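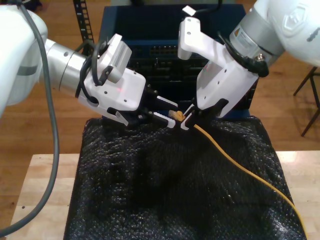
Didus Cell Guide > Before You Order > Section 2: Planning and Budget

Rev. 6/18/26

Complete this section before you send a purchase request. It covers a two-arm bench cell for patching Ethernet cable into rack equipment.

2.1 Define the work

1. Write down the connector types, cable lengths and port layout the cell will handle. Port spacing affects the choice of hand more than payload does.

2. Decide whether one arm can do the job. A second arm holds the cord close to the plug, and it needs its own controller, outlet and service plan.

3. Pick a rack for the bench. An open frame leaves more room for the wrist than a cabinet. Keep one bay empty if you expect to add equipment later.

NOTE: Parallel grippers and multi-fingered hands are quoted separately. Ask Grovex for both prices, including spare finger pads.
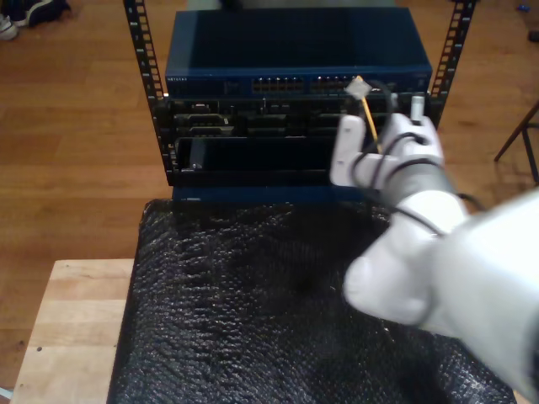
2.2 Plan the bench

1. Measure the tabletop. Allow at least 55 inches of clear width for two arms and a small rack.

2. Check the mounting plate drawing against the table. The Besnard plate has through-holes near its corners for fastening to the bench. Bolts are not in the base kit, so order them to suit the thickness of your top.

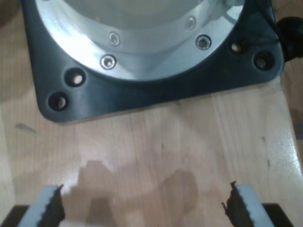

Wood tops are acceptable for light cable work. For anything heavier, budget for the Imden steel bench.

CAUTION: Do not run an arm at production speed until its plate is bolted down.

3. Leave 17 inches behind each base for power and signal connectors – more if the cables have to turn a corner.

2.3 Fill in the budget sheet

1. Enter the arms, controllers and grippers on separate lines.

2. Add $1,089 per arm for the wrist camera option, if required.

3. Add $59 for each set of replacement finger pads. Two sets per gripper will cover the first year in most shops.

4. Enter installation and operator training under Services. Freight is quoted by ZIP code and goes on the last line.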